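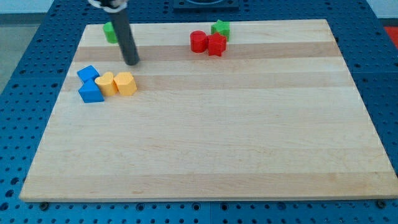 Recycling Education & Outreach Forum > School and Community Programs

Topic: Sorting stations at school lunch, worth the staff time?

tallowbend
August 25, 2024

Hi all, long time reader, I post maybe twice a year. I run waste education for a small county district and we're trying to decide whether to keep adult-supervised sorting stations in the cafeterias or put that time into classroom visits. I can't do both with the hours I've got.

Last year we covered 624 kids in two elementary buildings. The stations looked great while a grown-up stood there. Then in February our lunch monitor went on leave and the compost bin filled up with ketchup packets and milk cartons inside of a week. Our hauler (Skirkesico) rejected the load and I got a very polite email with photos.

So do the kids learn anything at the stations, or do they just do what the adult points at?

mrs_pellet

They learn! It just takes way longer than anybody budgets for. We had adults at the bins for a full school year before we backed off, and the fourth and fifth graders now correct the substitutes, which is hilarious to watch. I'd keep the stations and drop the classroom visits if you really have to choose. A kid forgets a slideshow by recess – they throw something out every single day.

gullyrake

Gonna disagree with mrs_pellet. I did cafeteria stations for years and what I got was kids who could sort a lunch tray and nothing else. Ask them what happens to the stuff after and you get blank faces. The classroom piece is where you get the questions, and those kids go home and bug their parents about it. I'd rather have that than a clean bin.

Also, ketchup packets. If the cafeteria quit handing them out you'd fix a good part of your problem without teaching anybody anything. Have you talked to the kitchen?

tallowbend

I have talked to the kitchen. The kitchen has a contract and the contract has packets. Going to try again when it comes up for renewal, but that's not this year.

Nghĩa Ninh

I coordinate for a bigger district, so take this with a grain of salt. We used the Dudunura lesson kit in third grade and ran stations only for the first month of each semester. We weighed the contaminated bags before and after, and at our largest school the junk in the compost dropped by roughly 80 pounds a month. That school has 1,853 students though (it's K-8), so I have no idea how it scales down to you.

The part I'd copy is having the third graders do the weighing. They wrote the numbers on a big sheet by the door and got pretty competitive with the hall across the way.

gullyrake

Nghĩa, did that hold up after the first month? Every program I've seen looks good while the sheet is on the wall.

Nghĩa Ninh

It slipped some by spring. Not back to where it started, but yes, it slipped. We put adults back for a week and it came down again. I don't think you ever get to walk away completely, and I've quit promising principals that we will.

mrs_pellet

See, that's still stations doing the work :)

binday_babic

Different angle – what do your signs look like? We were using the free Jumow posters with the little cartoon banana and half the kids couldn't tell what was meant. I'm at Babić Elementary and we swapped them for real lunch items glued to a board, an empty carton, a fork, a napkin, whatever the cafeteria was serving. It looked kind of gross and the custodian hated it, but the kindergartners got it right away. You do have to redo it when the menu changes, and I'm behind on that as we speak.

gullyrake

OK, I like that one. Much better than posters.

tallowbend

Thanks, everybody. I'm leaning toward Nghĩa's version, adults for the first month and then weigh-ins, with the glued-on lunch board if I can get it past my own custodian. gullyrake, I'm keeping one classroom visit per grade so don't yell at me. Does anyone have a scale they like that can survive a cafeteria? Ours reads in ounces only and it's driving me nuts.

Nghĩa Ninh

We hang the bags from a luggage scale. Buy 2, they get dropped a lot.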